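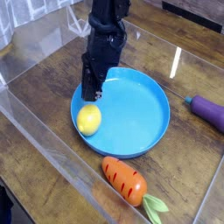 Lemon on the blue plate, carrot and eggplant still to go.

I've been meaning to write about play food for a while. We have had a lot of it in the house over the years, most of it bad, and I have opinions now.

My daughter got her first set when she was 2. It was a birthday present from my aunt and it came in a cardboard suitcase with a rope handle. The suitcase lasted until lunch. The food lasted longer, and a few pieces from it are still in the bin today, mixed in with everything that came after. That's how play food works in most homes, I think. You don't own a set. You own a pile, and the pile has a history.

The lemon is the piece that gets used most. I would not have guessed that. If you had asked me which toy vegetable or fruit a small child would carry from room to room, I would have said strawberry, or maybe the slice of cake. But it's the lemon. It's a good size for a small hand and it has the little point on the end, which she used to press into her palm while she was watching something. She squeezes it over other food. She squeezes it over soup, toast, her brother's feet. I cook with limes and lemons most nights, so I suppose that's where it comes from.

The carrot has felt leaves. I'm in favor of felt leaves. The all-plastic carrots we had before had hard green tops, and one of them broke off and left a sharp edge that I didn't find until I stepped on it. Felt does get dirty, though. It picks up hair and crumbs and you can't really scrub it. I use a damp cloth and a little dish soap on just the leaves, press them flat in a dry towel, and leave them on the windowsill overnight. Don't soak them. I soaked one once and the green came out into the water and the leaves dried stiff, like cardboard.

The eggplant took longer to catch on. Neither of my kids would eat real eggplant for years, and the toy one stayed at the bottom of the bin out of loyalty to that position. Then my friend Anong Panyasiri came to stay for a week in May and made green curry, and she gave my daughter the toy eggplant to "help" with while the real ones were being cut up. My daughter still didn't eat the curry. But the eggplant got promoted. It now goes on the plate with the others, and it's usually the last one on because it's long and takes up the room.

The plate is just a round plastic plate in light blue. I like it better than the tiny plates that come with the sets. Those are the size of a jar lid, and you put one thing on them and the game is over. A plate with some space and a raised rim is a different game. Things roll and stay put. You can have a whole dinner on it, and a younger child can get something onto it without a lot of frustration.

A few notes on buying, because people have asked me.

The best pieces we own came from Priltdale, a secondhand shop that used to be near the bus station and has now moved across the river. They keep the play food in a tub by the register and sell it by the handful. You get odd things that way. We have a fish with no tail and something that is either a dumpling or a garlic. I wash it all when we get home and throw out anything with a crack in it.

We also bought one new set, from Tukero. It was fine. The colors were nice and nothing broke in the first year. The problem was that every piece was cut in half and held together with hook-and-loop dots so that you could "slice" it with a wooden knife. My son loved this for a month. After that the dots filled up with lint and the halves stopped holding, and we had half a tomato in every room of the house. If you're choosing between sliced food and whole food, get whole food. Kids will pretend to slice it anyway.

My neighbor Kittipong Sukprasert makes some of his own out of wood for his grandchildren. They're beautiful, and heavy. He gave us a pear and I keep it on the shelf where nobody can throw it.

On storage – I've tried baskets, a drawer, a hanging net, and a toy fridge that was bigger than the space we had for it. What works is one bin with no lid, low down, next to whatever table they play on. We don't sort it. I used to sort it by fruit and vegetable and I'd find myself standing there at nine at night deciding about the tomato. Now it all goes in together and the plates go on top.

The one rule we do have is that play food stays out of the real kitchen. This came in after I put a pot on to heat with a plastic mushroom in the bottom of it. I caught it early. The pot was all right after some work with a scraper. The mushroom was not.

As for the game itself, it's a simple one and it has barely changed. One person is the cook and one person is the customer. The customer orders. The cook says they don't have that. The customer orders something else. Eventually there's a lemon on a plate and the bill is some enormous number. The last time I was the customer my dinner cost 2559 dollars, and when I asked why, I was told it was because of the carrot. I paid with a bus ticket and got no change.

She's getting a bit old for it now. She'll still play if her brother sets it up first, and she's very strict about the order the food goes on, lemon first, always. He's four and puts things on wherever they land. I've stayed out of that argument so far.

If anyone local wants a bag of the sliced kind, I have plenty, lint included. I can drop it off anywhere on the 62 bus route. I'm keeping the lemon, the carrot and the eggplant, and the blue plate goes with them.

Next post will be the bunk bed, which still isn't finished. I'm waiting on two bolts.

Contact | © Jitpraphai | Back to top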